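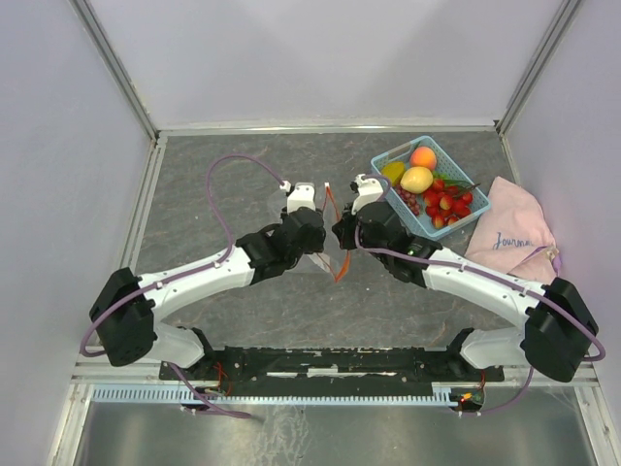

감귤류 오래 두고 먹는 법 좀 알려주세요 ㅠㅠ

안녕하세요, 맨날 눈팅만 하다가 처음 글 써봐요. 시댁에서 귤을 한 상자 보내주셨는데 저희 집은 2인 가구거든요. 남편은 과일을 깎아줘야 겨우 먹는 사람이라 사실상 저 혼자 먹는다고 보시면 돼요. 작년 12월에도 똑같이 받았다가 아래쪽에서 곰팡이가 피는 바람에 반은 버렸어요. 그때 어찌나 아깝던지...

이번에는 받자마자 상자에서 꺼내긴 했는데 그다음이 문제예요. 엄마는 무조건 씻어서 넣으라 하시고, 친구는 씻으면 더 빨리 상한다고 하고요. 냉장고도 Werness 소형이라 야채칸이 손바닥만 해요. 비닐에 넣어야 하는지, 신문지에 싸야 하는지, 그냥 베란다에 두면 되는지 하나도 모르겠어요. 레몬도 몇 개 있는데 이것도 같이 둬도 되나요? 아시는 분 댓글 부탁드려요!
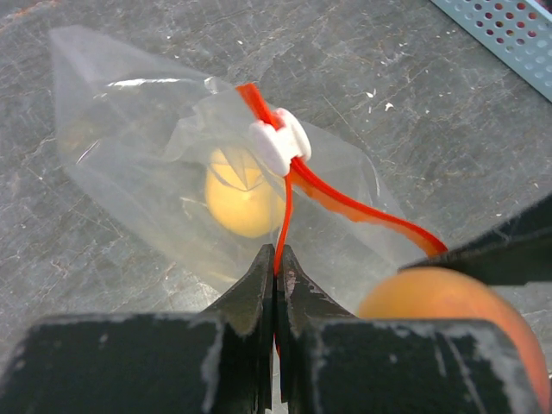
참, 베란다는 낮에 햇볕이 꽤 들어와요. 저녁엔 선선한데 낮에는 빨래가 금방 마를 정도라 거기 두기가 좀 겁나네요. 다용도실도 있긴 한데 보일러 옆이라 따뜻하고요.

귤조아
저희 친정이 과수원을 해서 이건 좀 압니다 ㅎㅎ 우선 받은 날 전부 꺼내서 무른 거, 꼭지 주변이 까만 거부터 골라내세요. 멀쩡한데 살짝 눌린 것들은 따로 뒀다가 그날이나 다음 날 먼저 드시고요. 하나가 상하면 옆에 닿은 것까지 금방 번져요. 작년에 아래쪽이 상한 것도 무게에 눌려서 그랬을 거예요.

씻는 건 두 분 말씀이 다 맞는데, 씻고 나서 물기를 완전히 말릴 자신이 있으면 씻으시고 아니면 먹기 직전에 씻으세요. 저는 귀찮아서 후자예요. 보관은 상자 바닥에 신문지 깔고, 꼭지를 아래로 한 층 놓고, 또 신문지, 또 한 층. 뚜껑은 꼭 열어두세요. 자리는 햇볕만 안 들면 되니까 베란다면 그늘진 구석이나 현관 쪽이 낫겠네요. 다용도실은 저라면 안 둬요. 그리고 6일에 한 번씩은 뒤적여서 상한 게 있나 봐주시고요. 이거 까먹으면 말짱 도루묵입니다!

레몬은 귤이랑 같이 두지 말고 냉장고로 보내세요. 낱개로 키친타월에 싸서 비닐에 넣고 입구를 묶어두면 껍질이 덜 말라요. 야채칸이 작아도 몇 개쯤은 들어가잖아요.

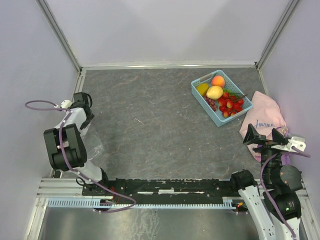
그럼 귤도 레몬처럼 비닐에 넣어서 냉장고에 두면 안 되나요?
넣어도 되는데 습기가 차면 곰팡이가 생기니까 키친타월을 같이 넣고, 입구는 살짝 열어두고, 안쪽에 물방울이 맺히면 타월을 갈아주세요.

Jomar Fajardo
그냥 다 까서 얼려요. 전 맨날 그렇게 먹음. 끝.

밤톨이네
윗분 말씀에 하나 보태면 얼릴 때 하얀 실을 좀 떼고 쟁반에 펼쳐서 먼저 얼린 다음 통에 옮기세요. 한꺼번에 담아 얼리면 덩어리가 져서 떼다가 성질 버려요 ㅋㅋ 저는 Clestholm 밀폐용기 쓰는데 집에 있는 아무 통이나 상관없어요.

그래도 남으면 청이나 잼 추천드려요. 잼은 과육 무게 재서 설탕을 60퍼센트 넣고 약불에 졸이는데, 지난번에 재보니 과육이 딱 878그램 나와서 계산기 두드려가며 했네요. 껍질까지 쓰실 거면 굵은소금으로 문질러 씻고 뜨거운 물에 잠깐 굴렸다가 찬물에 헹구시고요. 레몬도 껍질째 쓰실 거면 똑같이 하시면 돼요. 잼에 레몬즙 조금 넣으면 맛이 확 살아나니까 레몬은 꼭 하나 남겨두세요~ 남편분은 식빵에 발라서 드려보시고요. 저희 집 양반도 생과일은 쳐다도 안 보는데 잼은 숟가락으로 퍼먹어요.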